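Painting an inside brick wall - talk me into it or out of it

Hollis_Lane
Evening all. Long post, sorry, put the kettle on.

We've got a back room with a bare brick wall, red brick, left exposed by whoever had the house before us. My husband loves it. I did too for the first two winters, but it drinks the light and it sheds. Every morning there's a little line of orange dust along the skirting, and I hoover it up, and by Tuesday it's back again like I never bothered. So I'd like to paint it white, or a warm off-white, and he looks at me as though I'd suggested drowning a kitten.

I've had one quote, 287 for the labour with paint on top, and I've seen masonry paint at 62 a tub. Has anybody done it and been sorry? Or done it and wished they'd got on with it sooner?

tusteck
Please don't! I say this with love. Once it's painted it's painted, and getting it off again is misery. My sister had hers stripped and paid 800 for one chimney breast, and you can still see white in every pore if the sun's on it.

The dust is the thing to sort out, and that's a different job altogether. Brush the wall down with a stiff dry brush (not wire, you'll scratch the faces), hoover it with the soft head, then brush on a clear breathable sealer. Two thin coats, a day apart. Ours hasn't dropped a crumb since and it still looks like brick.

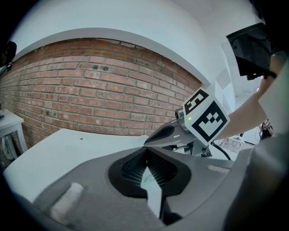 The other thing I'd do before spending anything is look at the white you've already got round it. Fresh white on the ceiling and any ledges makes a surprising difference to old brick, it sort of lifts it, and you can do that in an afternoon with the radio on. We did ours last May and my mother-in-law thought we'd put a new window in.

Digby Nepia
I'm going to disagree with tusteck, though I've had good advice from him on here before, so no hard feelings. I painted mine and I'd do it again tomorrow. The room faces north and we had the big light on at dinner time in the middle of summer. Now we don't.

What I would say is to check for damp first, and be patient about it. Tape a square of kitchen foil to the wall, all four edges, leave it a couple of days and see what's on the back. If it's wet on the wall side, don't paint and don't seal either, find out where the water is coming from. I skipped that on the first wall I ever did and the paint came off in sheets like sunburn.

And 287 is fair if they're doing the brushing down as well. Ask them, because mine wasn't going to.

kilteseo
Could you limewash it? That's what we went for after a good deal of bickering. It goes on like skimmed milk and you think you've been robbed, and then it dries and there it is. You can leave it patchy so the red comes through, which kept the two of us on speaking terms. It cost me 70 all in, with a new brush. It does rub off on jumpers a bit for the first few weeks.

tusteck
Limewash I could live with. Grudgingly. Digby, foil test is a good shout, I should have put that in mine. Still think you're wrong about the paint :) 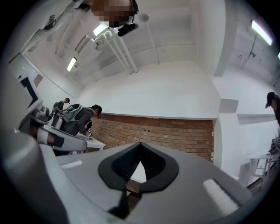
White sleeve, grey kit, and a bit of dark brick showing through the gap.

Hollis_Lane
Oh you are all lovely, thank you. The foil is up as of this evening, four squares of it, and the cat is already taking an interest in the lowest one.

I read the limewash post out loud and got a "hm" from the other armchair, and from him that's practically a signed contract. Kilteseo, did you do the mortar as well or just the faces of the bricks? And does it need wetting first?

kilteseo
Did the lot, mortar and all, it's far too fiddly otherwise. And yes, damp the wall down with a plant sprayer as you go, a small patch at a time, and work top to bottom. Old sheets on the floor - more of them than you think.

Digby Nepia
Wear glasses of some sort, too. Lime in the eye is no joke. Let us know what the foil says.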